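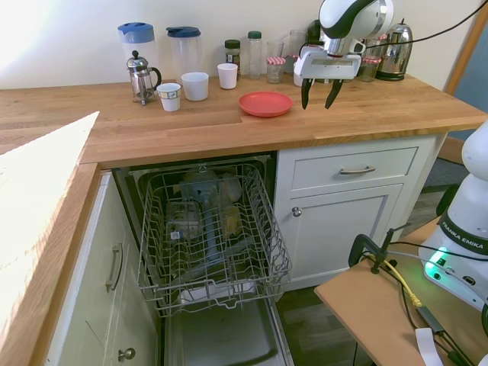
Members of the Bonlow shared workshop have spent much of the past year teaching a robot arm to work in a kitchen. The project, known within the workshop as Hopkin, has no outside sponsor and no deadline. Its aim is modest: to have an arm take dishes from a dishwasher rack and put them on the counter, and later to do the same in the other direction. The project lead spoke with the workshop bulletin on Thursday, July 4, 2024, while the building was otherwise closed for the holiday.

The arm is a Franka Emika unit mounted on a light brown table beside the cabinets. Choosing that position took longer than the group had expected. "We had it on the other side of the dishwasher first," the lead said. "It could reach the rack very well and the counter very badly. When we moved it, we had to measure everything again, and two weekends went into that." A clamp is now fixed to the edge of the table, and members are asked not to lean on the table while a program is running.

Most of the written work lies in a program the group calls Adon, which plans the path of the arm between the rack and the counter. Adon currently holds 252 stored positions. According to the lead, a good number of them will be removed in August. "Many were saved on days when we were tired and wanted to keep something. They overlap. A new member looking at the list would have no idea which one to use, and I am not always certain myself."

The group has also built a small logging tool, Wumon, that records each attempt and the reason it was stopped. It has 2530 entries to date. Asked what the entries show, the lead pointed first to glassware. Clear jars and drinking glasses are difficult for the vision software, particularly on the sunlit part of the counter, where the surface is very bright in daylight. "Cups are much easier. A plain white cup gives you an outline you can trust. With a clear glass, the software may settle on the edge of whatever is behind it." The group considered hanging a blind and decided against it. A kitchen has daylight in it, the lead noted, and the program should be able to cope.

Plates present a separate problem. The gripper has two fingers that close in parallel, and a plate lying flat on a counter offers them very little to hold. The present method is to approach from above and to one side and take the raised rim. "It is slow, and I would not call it finished," the lead said. "From the rack, where a plate stands on its edge, the same fingers do the job with far less trouble."

On the question of cost, the lead was brief. The counter, cabinets and dishwasher were in the room before the project began. The group has spent its own money on cables and replacement glasses, and has broken up to 17 of the latter – a figure that the lead described as lower than the members had feared.

Safety rules are posted at the door. No one may reach over the counter while the arm is powered and free to move, and any session must have two people in attendance, one of whom keeps a hand near the stop button. The kettle may not be filled on session days. The lead said the rules had been accepted without much debate, apart from the one on the kettle, which remains unpopular.

Sessions are limited to 4 members at a time. Those who wish to join should complete the workshop induction first and then add their names to the Hopkin sheet in the office. No programming experience is required. "We need people who will write down what went wrong in plain sentences," the lead said. "The entries in Wumon that say only 'failed' are of no use to anyone, and I wrote quite a few of those."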